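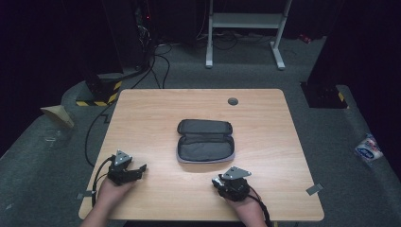 Gray zip pouch, open on the desk.

2024-01-26

I have been moving my notes off Delgate since the start of January, and the export is the part worth writing down.

Delgate offers two export formats. The first is a single archive of HTML files, one per note, with attachments in a folder beside them. The second is one large JSON file. The HTML archive looks friendlier but drops the creation date and keeps only the last modified date. The JSON file keeps both, so I used that.

My account held a little under 4,000 notes. The JSON parsed without errors, but 4 notes had empty bodies. All of them had been pasted in from a spreadsheet and contained nothing but a table. The tables were still present in the HTML archive, so I copied them across by hand.

Internal links were slower. Delgate stores a link as a note ID and resolves it when the note is displayed. Goltora, where the notes were going, links by title. I built a lookup table from ID to title and ran a replacement over every body. This fails when two notes share a title, and I had a lot of notes called "Meeting" or "Misc". I appended the creation date to each duplicate before running the replacement. The titles are uglier now, but the links resolve.

Tags came over cleanly except for those with a slash in them. Goltora reads a slash as nesting, so "tax/old" became "old" inside "tax". I left it that way.

I also tried Fatero for an evening. Search was quick, but it rewrites line endings on save, and every file then shows up as changed in version control. There is a setting for this. It did not survive a restart on my machine.

One encoding problem remains. A note on a town called Ağca came through with the second letter broken in the title and intact in the body - the file name was probably normalized differently somewhere along the way. I renamed it manually and have not looked for the cause.

The Delgate account stays open, read-only, until the renewal comes up. The script is 2 files and needs some cleaning before I post it.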